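Chapter 7
When the Grip Fails

By the end of this chapter you should be able to:
name the common ways a two-jaw gripper loses an object
tell a slip from a crush and from a missed pick
read a simple fault log and say what it leaves out
write a fault report that another person can act on

7.1 The drop at Levico

On 26/09/2021 a sorting cell at the Levico returns warehouse stopped in the middle of a shift. The cell used a Beltum arm with a two-jaw gripper to move small goods from a bin to a tray. It had made 1496 picks since its last service. On the next pick the jaws closed on a metal pocket flask, lifted it, and lost it over the walkway side of the cell. The flask passed through a gap in the guard and landed outside the fence. No one was hurt.

The log showed a normal pick. The jaws had closed, the motor current had reached its set value, and the controller had marked the object as held. The next line, 26 seconds later, was an operator pressing the stop button. As far as the machine knew, it was still carrying the flask.

The first repair was the wrong one. The shift crew raised the grip force and started the cell again. Smooth metal goods stayed in the jaws after that, but thin plastic cases began to crack, and the cell was shut down a second time in October. Only then were the inner pads taken off and measured. The ribs on one pad had worn nearly flat, so that one side of the grip held much less well than the other.

We will return to the Levico drop several times in this chapter. It involved three separate faults: a worn part, a sensor check that could not detect a loss, and a guard with an opening on the wrong side. Any one of them could have been found earlier.

7.2 What holds an object

A two-jaw gripper holds most objects by friction. Each jaw pushes inward, and the pads resist the downward pull of the weight. How much they resist depends on the force of the push and on the two surfaces that meet. A rubber pad on cardboard grips well. The same pad on polished metal may not, and a film of dust or oil makes it worse.

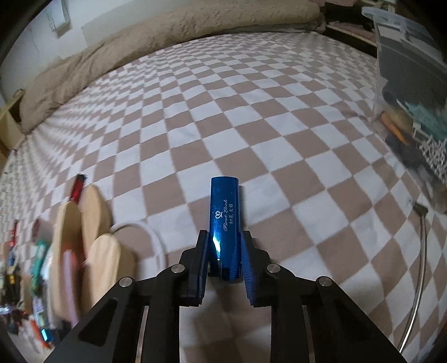 Position matters as well as force. If the jaws close well above or below the center of the weight, the object may rotate between the pads. It may stay in the grip while the arm moves slowly and then swing out when the arm speeds up. Tests done at low speed will miss this. The Dultetau test method, used in the exercises for this chapter, calls for 400 lifts at full working speed for each type of object.

Pads should be checked by measurement. A pad can look sound and still have lost most of its rib height. The Lacson service sheet in Appendix C gives a place to record the height at both ends of each pad, left and right, so that uneven wear shows up as a difference between two numbers.

Key terms: slip, crush, missed pick, pad wear, false hold

Before you go on, reread the account in 7.1 and write down which entry in the log you would have trusted, and what you would have checked first.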